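The Envelope Year

by S. Gowda
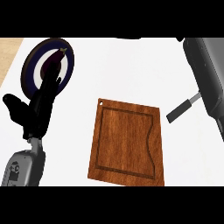
1. January

Sudheer opened the account at the Curnotton branch with 50 dollars and a form he filled out twice. The woman at the desk asked what the money was for. He said he didn't know yet. She wrote "general" in the box and stamped it.

He was forty-one and had never kept a budget. His mother had kept one in envelopes, a rubber band around each, and when she died he found them in the hall closet with her handwriting on the flaps. Gas. Dentist. Trip to Lullero. The last one held 186 dollars. She had never gone.

He put the envelopes in a drawer and bought a notebook.

2. The notebook

For the first few weeks he wrote down everything. Bus fare, a haircut, a lamp he returned. He learned that he spent more on lunch than on heat. He started bringing rice from home.

His brother called from Flesside and asked to borrow 400.

"I have it," Sudheer said, and was surprised to hear himself say so. "But it's the rent."

"I'd pay you back."

"You'd mean to."

There was a long wait on the line. Then his brother asked how work was, and they talked about work.

He sent 20 dollars the next morning, with a note that said it was a gift. He wrote it in the notebook under Family - a new heading, and he had to squeeze it in at the bottom of the page.

3. The drawer

On 23rd March he took out the Lullero envelope and counted the bills again. The bank would have given him a little interest on them. He thought about that on the bus and had the deposit slip ready by the time he got to the counter.

The same woman was working. She asked if it should go in with the general.

"No," he said. "Can I open another one?"

She turned the form around and gave him a pen. In the box he wrote the name of the town.

Contact | © Breathnach Stories | Back to top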